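# Looking after a smartwatch or fitness band

Most bands that come back to the Skiston repair counter have nothing wrong with them. They have dirty charging contacts, a perished strap or a battery that has spent its life flat. All of it can be dealt with at home.

## Cleaning the contacts

Sweat and soap dry on the small metal pads on the back of the watch. Take the watch off, switch it off, and wipe the pads with a cotton bud dampened with surgical spirit. Let them dry before you put the watch on the charger. Do the pins on the charger as well. A wooden cocktail stick will shift anything stubborn. Don't use a needle.
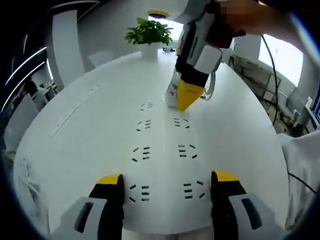 *At the big white table.*

## Straps

- **Silicone:** warm water and a drop of washing-up liquid, then pat dry. Once a week if you exercise in it.
- **Woven nylon:** soak for half an hour in a bowl of lukewarm water, rinse, and dry flat. It will smell again within days if you put it back on damp.
- **Leather:** a barely damp cloth only. Keep it for the office and swap to silicone for the gym.
- **Metal links:** an old soft toothbrush, taking the strap off the watch first.

If the skin under the strap goes red, wear the band on the other wrist for a few days and loosen it by one hole. Melati Ngau found that changing her hand soap cured it, as the old one was collecting under the buckle.

## Charging

Stop at 80 per cent for everyday use if your watch has a setting for it. Charge it fully before a long walk or a night away.
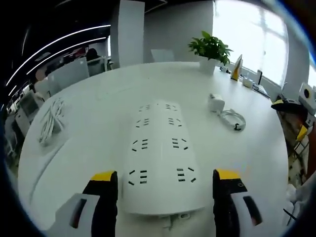

Magnetic chargers slide off very easily, so stick the puck down with a bit of removable putty and run the lead behind something heavy. Plug it in while you shower and it will usually last the day. Leaving it under a pillow or on a sunny windowsill is bad for the battery.

A watch going into a drawer should be left half charged and switched off. Top it up every 3 months.

## If the heart rate reads wrong

1. Wipe the sensor window with a soft cloth.
2. Move the watch a finger's width above the wrist bone.
3. Tighten the strap for exercise, then let it out afterwards.

Tattoos and cold hands also upset the reading. Béla Farkas gets readings of 200 on winter runs until he has warmed up, and now starts the recording at the end of his road.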